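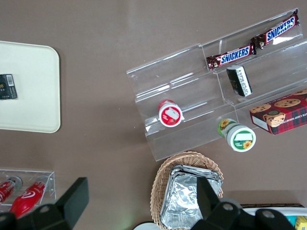 The arm that would not let go

A fault at a small robotics workshop in Grirnby put the stop button in the worst possible place

Run 1179 was meant to be a dull one. The job was to take a snack off a clear display shelf, carry it to the tray in the middle of the table and put it down. The two-armed picker at Stetholm had done it many times over the summer, and Oduor Shemweta was watching it with half an eye while he typed up notes from the run before.

The left arm went in for its item and closed its fingers on the edge of the shelf instead. Then it lifted.

"It did what it would have done with a chocolate bar," Shemweta says. "It had hold of something, the grip reading was good, so up it went. The shelf tipped and everything on it slid towards me."

Stetholm builds picking cells for shops and canteens. The project is called Nyanda, and the customer wants a counter that can make up a lunch order from ordinary stock: sandwiches, rolls, sweets, bottled drinks, hot food in foil containers. The practice table is laid out with the same sort of goods, still in their wrappers, in baskets and trays and on stepped acrylic stands. The stands are popular with shopkeepers. They are hard work for a camera, as the edges show up as thin bright lines and the rest hardly shows up at all.

What went wrong first is well understood now. A small camera at the wrist guides the last part of each reach. On run 1179 it took a bright edge of the stand for the end of a wrapper and shifted the target to match. The software that plans the movement, supplied under the name Tolteck, accepted the change. It had a check meant to refuse any late shift of more than 30 millimetres. This shift came to 16, so it passed.

The second part of the fault kept the arm going. With the stand wedged against a basket, the arm could not finish its lift. It should have given up and opened its fingers. But the rule for opening them had been written to stop the robot dropping bottles, and it said that a loaded gripper stays shut until the arm reaches a safe place to put things down. The arm could not get there, so it pulled, paused and pulled again.

Shemweta went for the emergency stop. The button is on the right-hand side of the table, on a yellow and black panel, and when the left arm is reaching in it passes over the top of it. To press the button he had to put his hand underneath an arm that was moving and had just shown it could not be trusted. He pressed it. The arm stopped and he was not hurt. 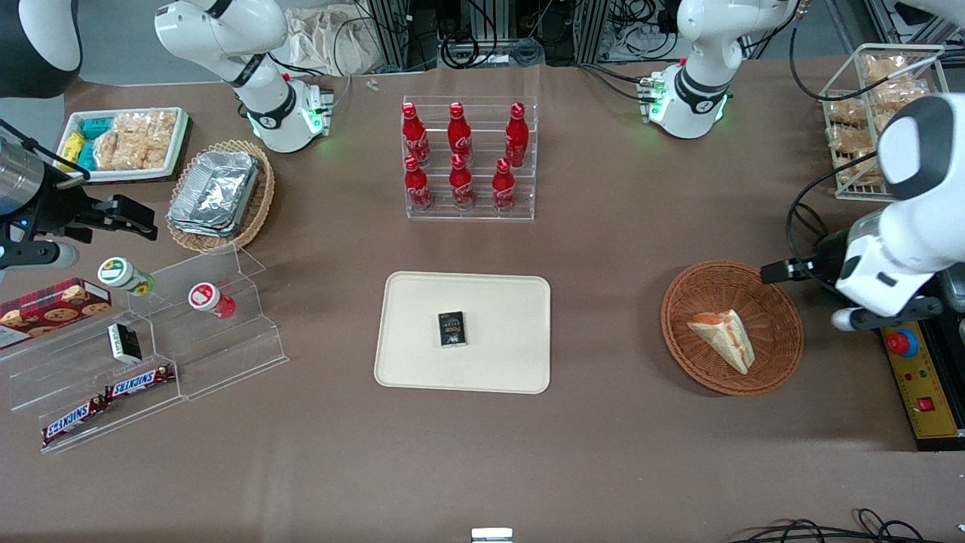
The picking table at Stetholm. The red stop button is at the right-hand edge, beneath the left arm.

Dennis Nyaga looks after safety for the workshop, and he was not in the building that morning. He asked for the cell to be left exactly as it was until he got back, with the stand still in the gripper.

"People wanted to talk about the camera," he says. "I wanted to talk about the button. Cameras get things wrong every day and you plan for that. The button had been there since we put the table together and we had all signed it off, me included."

When the panel was first fitted, he says, the left arm was parked further back and the work was done nearer the middle. Baskets and racks were added later, on the right, as the customer's list of goods grew. The arm's reach moved out with them. The safety drawing was not redone, because nothing had been bolted down or taken off. By the time of the fault it was 2 versions behind the table.

The written report, dated 14 September 2023, lists the changes. The late-shift limit has been cut. The gripper now opens if the arm stalls, even if that means a bottle goes over. A second stop button on a long lead is held by whoever is watching the run, and the run will not start unless it is plugged in. Adding a basket counts as a change to the cell, and the drawing has to be checked again each time.

Some of this has cost them. The robot drops more than it used to, mostly drinks, and Shemweta keeps a roll of paper towel on his desk. Runs take longer to set up. The fixed panel will move too, but that means taking out the cable tray behind it, and the work had not been booked when we visited.

The clear stands have stayed. Nyaga was asked whether it would be simpler to swap them for something the camera can see, and he said the customer's shops are full of them. Shemweta has tried a strip of matt tape along the front edge of each step. It helped with the bright lines, he says, but the tape peels, and the camera has now started picking out the loose ends.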